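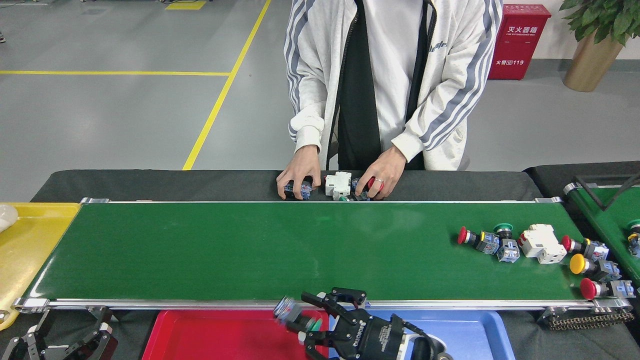
Push buttons and switches on a green conveyor belt. The big yellow one is my favourite.

What's hiding under a big red button?

By Oana Ene
May 2020

Have you ever been told not to press the big red button? I have, lots of times, and it always makes me want to press it more! So I decided to find out what these buttons do and what's underneath them.

A button like this comes in two main parts. There's the cap, which is the bit you press, and behind it there's a contact block. The blue-and-white pieces joined to the caps in the photo are the switch bodies, and that's where the clever stuff goes on. When a button is fitted to a machine you only see the cap poking out, a bit like a mushroom with its stalk underground. People really do call the wide ones mushroom buttons, and I think that's a brilliant name.

Electricity needs a path to travel along, and the path has to go all the way round with no gaps. We call it a circuit. Inside the contact block there are little pieces of metal. Push them together and electricity can cross, so the motor or the lamp comes on. Pull them apart and there's a gap, so everything stops. Your finger does the pushing and the metal does the rest.

Why all the colours? Green usually means start and red usually means stop. Yellow is often used when something odd is happening and a person needs to step in. Stop buttons are often extra wide, so you can thump one with your whole hand if you're in a hurry (you don't have to aim very carefully).

The white boxy things are circuit breakers. If too much electricity rushes through, a breaker flips itself off before the wires get too hot. You've probably got a row of them at home, in a box in the hall or under the stairs — have a look with a grown-up, but leave the little levers alone, please.

My friend Darius Costache once made a pretend control panel with 11 buttons cut out of cardboard. You could make one too. Draw your caps, colour them in and decide what each one does. Mine has a button for more toast.

More to read
How does a doorbell ring?
Why do plugs have pins?
Anca Nistor's torch you can make at home
What is a fuse?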